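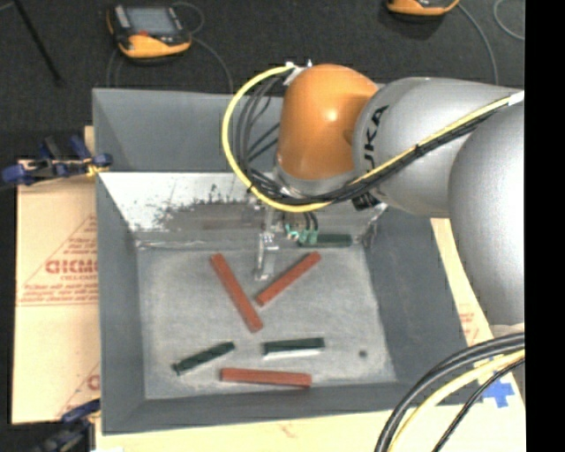

How to clear out a storage bin and keep it sorted

Large open bins are handy for storage, but things at the bottom tend to get forgotten. Set aside an afternoon for the first clear-out. After that it takes 20 minutes every couple of months.

What you need

A clean sheet or a flattened cardboard box
Two smaller boxes
A damp cloth and washing-up liquid
Sticky labels and a marker pen

Step 1: Empty it completely

Lay the sheet or cardboard on the floor and take everything out. Don't tip the bin over, as small parts roll under furniture. Lift heavy items out first, one at a time.

Step 2: Sort into two groups

Put things you have used in the past year in one box and everything else in the other. If you can't decide on something, it goes in the second box. Old batteries and part-used tins of paint should be kept apart and taken to the tip.

Step 3: Wash and dry the bin

Wipe the inside with warm soapy water, paying attention to the corners. Leave it to dry overnight. Putting things back into a damp bin in February is how I ended up with a mouldy tent.

Step 4: Refill it

Heavy, flat items go at the bottom. Anything small goes in a bag or tub with a label on it. Leave a hand's width free at the top.

Step 5: Write a list

Write down the contents and tape the list to the outside, on the side that faces you. Cross things off when you take them out for good.

Dealing with the second box

Close it, label it with the month and put it somewhere dry. Anything still in there after six months can be given away or sold. Charity shops often won't take electrical goods, so ring before you go.

Thanks to Sharada Krishnan for the tip about taping the list to the side. Mine used to be on the lid, and the lid went missing.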